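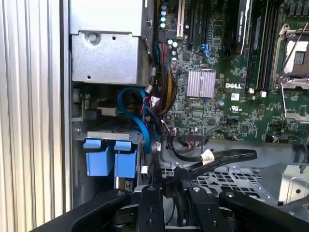 Ours kept learning the cables instead of the caddy, so we threw out a whole week and started over. Reader comment on the last tips page, and yes, same problem here. So this page is mostly about that. Quick notes from the Plondden bench, for anybody recording drive bay demos on old towers with a gripper. Typed fast, sorry.

BEFORE YOU RECORD
Tower on its side, side panel off, bay facing the arm. Unplug it. Hold the power button a few secs after.
Leave the cables in. We tied everything back for the first batch and the policy fell apart the first time it met a normal messy case. Now we move the blue SATA loop a little between takes. Little is plenty.
Check the wrist camera view first. Fingertips and bay both in it, or dont bother.
Same names for the same parts, every operator. We lost an afternoon to "caddy" vs "carrier" vs "tray". Pick one, write it on tape, stick it on the monitor.

PULLING A CARRIER
Come in slow, straight over the tab. Stop. Close. Stop again. Then lift.
Those stops feel silly but they make the grasp easy to find later when you're cutting episodes.
Lift along the rails. Tilt and it binds, and then you've recorded yourself wiggling.
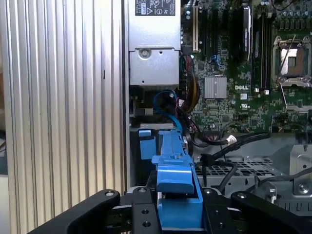 Blue carrier or bracket in the fingers, upright part pointing into the case.

Missed the tab? Back off and go again in the same take. Keep it, tag it "retry". Those turned out more use to us than another clean one. Dropped it in the case? Stop, tag it "drop", reset by hand. Never delete on the spot, you will delete the wrong one.

HOW MANY
Blocks of 50, then a break. Hands get lazy after that and it shows in the paths.
Our set at Herville is 2,000 takes. 1,900 kept after review. Most of the tossed ones were bad starts, arm already moving when recording began.
Vary the start pose. High, low, left of the bay, right of it. Change it every take, not every block.
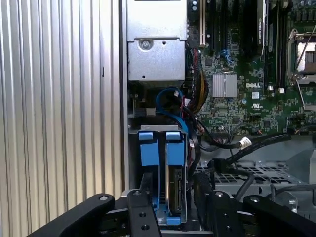
Photo: Kang bench notes

LIGHTS AND SHINE
Ribbed metal throws stripes. Turn the lamp till they calm down, or leave it and record under 2 lamp positions. We do the second now.
Bare sheet metal same deal. Matte tape on the worst spot if you must, but then it's tape in all your data.

TABLE SETUP
Mark the case corners on the table with tape. Bump the case, put it back on the marks, carry on.
Fixture plate goes beside the tower, bolted down. Ours crept for days before anyone noticed.
Socket empty? Watch those pins. Keep the arm's cable slack off to one side when you can, and check it agian after every reset.

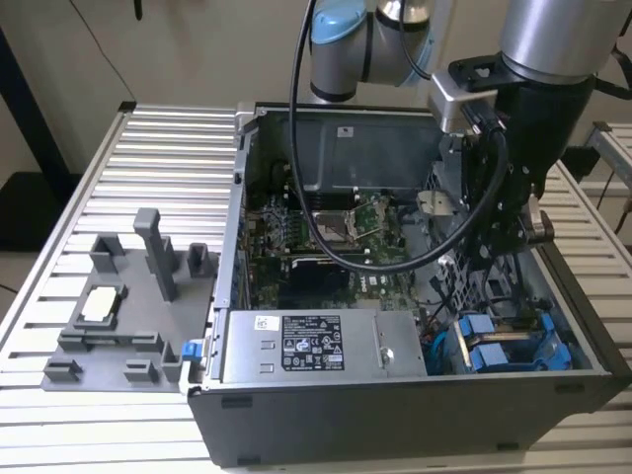 By the Mullo tips desk

File names: task, operator, block, take. In that order, no spaces. Copy off the machine at every break. Label the failures the same day, you wont remember what went wrong by July.

More on screws next time, still fighting with those.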